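Speaker notes: teaching a home-built arm to tidy the bench

Talk for the Donine open evening, 2022-03-23. Slot is 30 minutes with questions, so keep an eye on the clock and don't do the belt story unless there's time at the end.

[Title slide up while people find seats]

Hello, thanks for coming out. I'm going to talk about a robot arm I've been building, first on my kitchen table and then, when the rest of the household had views on that, at the shared workshop. It picks things up off a table and puts them in a tray. That's the whole job! If you were hoping for one that makes tea, I'm sorry, I was hoping for that as well.

Quick show of hands: who has a tub at home full of odd bits from dead appliances? (Wait. It'll be most of them.) Right, so you know why I wanted this.

[Slide: why bother]

Every time I take something apart I keep the bits. Switches, capacitors, brackets, the power supply if there is one. They go on the bench in a heap and the heap stays there until somebody else needs the bench. I thought it'd be lovely to walk off, put the kettle on, and come back to a clear table and a full tray. I started in February a year ago and I thought it'd take a few weekends. Pause here, let them laugh.

The project is called Lodier. It doesn't stand for anything, I just needed a folder name and that's what I typed.

[Slide: the arm]

Run through this fairly fast, the people who want the details will come and find me. The arm is a kit I bought second-hand with one joint missing, and I made the missing joint myself, badly, and then again less badly. The shoulder motor came from Flandasex, a little surplus place that sells things by the crate. I wanted one motor and ended up with a crate, so if anybody needs motors, please, see me afterwards.

It runs off a 12 volt supply. I mention that because my first go used a much weaker one, and whenever the shoulder and elbow moved together everything browned out and the arm sort of bowed to me, very politely, and then rebooted. I spent two evenings reading my own code looking for the bug. Check your power first. I say that at every one of these and then go home and don't do it.

The gripper has two fingers with flat pads. I tried curved ones. Curved ones are great if everything you own is a bottle.

[Slide: where the camera goes]

This is the bit I most want to talk about, so slow down.

I began with a camera on a pole beside the table, looking down at everything. It seemed the sensible choice. You see the whole table, you work out where things are, you send the arm over. The trouble is that as soon as the arm goes over, it's standing between the camera and the thing you want. It's like trying to thread a needle while someone holds a newspaper in front of you. Also people kept knocking the pole (me, I kept knocking the pole) and then every position was off by a thumb's width and I had to calibrate it all over again.

So I moved the camera to the wrist. Now it goes wherever the hand goes, and the fingers are always in the picture, in the same place, which I thought would be a nuisance and has ended up being the most useful part. If the thing you want sits between the fingers in the picture, you're lined up. You can steer by that alone for the last little stretch.

[Next slide, full screen, leave it up for a good while]

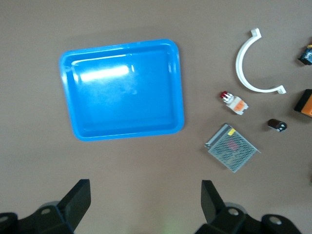 View from the wrist: blue tray, loose parts to the right, finger pads at the bottom.

Let them look at it before saying anything. Then go on to what's easy and what's awkward.

The tray is easy. It's big, it's bright blue, and the table is a dull brown-grey, so finding it is a colour test and some tidying up round the edges. Point at the glare though! That white streak across the floor of the tray, upper left. To you and me that's a shiny tray. To my first bit of code that was a hole in the tray, and it decided it had found a funny-shaped blue thing and worked out the middle of it completely wrong. I now look for the rim and ignore the floor altogether. The rim goes the whole way round and keeps its colour nicely, so I fit a rectangle to it and call it done.

Then the parts. The mesh-topped metal box is the one everybody asks about. It's turned corner-on, so the fingers need to twist before they close or they'll grab it across the points and it'll spin away. And the mesh is horrible for a camera. You get bits of colour coming through from whatever's underneath, that pinkish patch in the middle for one, and the software keeps wanting to call that a separate object sitting on top. I've told it that anything completely surrounded by grey mesh is none of its business. Crude, but I'm fond of it.

The white curved bracket looks simple and I've had more swearing out of brackets like that than anything else on the bench. If you ask the computer for the middle of a C shape, it gives you a point in the gap, where there's no bracket. So the arm goes down with great confidence and picks up a pinch of air. What you want is to grip across the arc itself. I do it now by thinning the shape down to a line and picking a spot along the line, and if somebody in the audience knows a neater way I'd love to hear it.

The little part with the red cap is lying at a slant, and it's red at one end and white and orange further down. My colour code used to see that as several things in a row. These days anything touching anything else gets treated as one lump. Yes, this means that if two parts are touching it tries to pick up both. Somebody will ask, so say it first.

The black capacitor is round, so it rolls. Come in along its length and you push it across the table like a tiny rolling pin. Come in with a finger on each side and it's fine. That's all the advice I have on capacitors.

And over at the right-hand side there are things only partly in view. I used to let the arm have a go at those and it was a bad idea. The rule now is that if a shape touches the side of the picture, you leave it alone, move the wrist over, and look again. It costs a second or so and saves a lot of fumbling.

[Slide: the picking order]

I had a clever scheme here, with scores. I threw it out. The arm goes for whatever is nearest to the fingers and has clear table round it, and when that's in the tray it goes back up and takes a fresh picture. Everything starts again from the new picture each time. It's slower but it can't get confused about what's moved, and things do get moved, mostly by the arm.

If it tries the same part 2 times and comes up with nothing, it marks that spot and goes on to something else. Before I put that in, I left it running while I had my dinner and came back to find it still pecking at the same washer.

[Slide: the software]

Keep this short. The bit that looks at pictures and the bit that moves the motors are separate programs, and they talk to each other through a small thing I wrote called Ateş. All it does is pass messages and shout when one side goes quiet. If the camera program falls over, the arm stops where it is. Please do that one, if you build anything like this. Mine didn't at first, and there's a dent in the kitchen wall that I've hung a calendar over.

Code's all up on the workshop's shared drive, comments included, some of them a bit rude.

[Slide: things I'd do differently]

Matt tray. I keep saying it and I keep not buying one.

Softer light. One bright lamp gives you glare on everything glossy. Two dimmer ones, bounced off something white, would be kinder.

Sort the cable to the wrist early on. Mine was taped along the outside of the arm for months and it caught on the elbow every time the hand turned left. I got so used to it that I wrote the code to avoid turning left. Then I fixed the cable and forgot about the code, and spent a whole afternoon wondering why it always took the long way round.

Write down the finger length when you change the pads. New pads were a touch longer than the old ones and it pressed them into the table, quite hard, with a noise I can still hear.

[Slide: where it's going next]

I'd like it to sort, so there'd be a tray for metal things and a tray for plastic things. I'd also like it to feel when it's got hold of something. At the moment it only knows by looking, and once something's gripped the fingers hide a good part of it. Watching how much current the finger motor draws might be enough. I've got the wires soldered for that but haven't done anything with the numbers yet.

[Last slide: blank, lights up]

Questions. The usual ones, with answers so I don't waffle:

How heavy can it lift? The mesh box is near the top of what I'd ask it to do. Anything more and the wrist droops.

Did you use any machine learning? No, it's colours and outlines the whole way through. I'm not against it, I'd just like to understand this version first.

Are mains parts safe to leave lying about? Only pick up power supplies that have been unplugged and left to discharge, and treat big capacitors with respect, arm or no arm.

Can I have a go? Yes, after the break, one at a time, hands off the table while it's moving. The stop button is the big one on the left and it's perfectly all right to use it.

If there's time left over, tell the belt story.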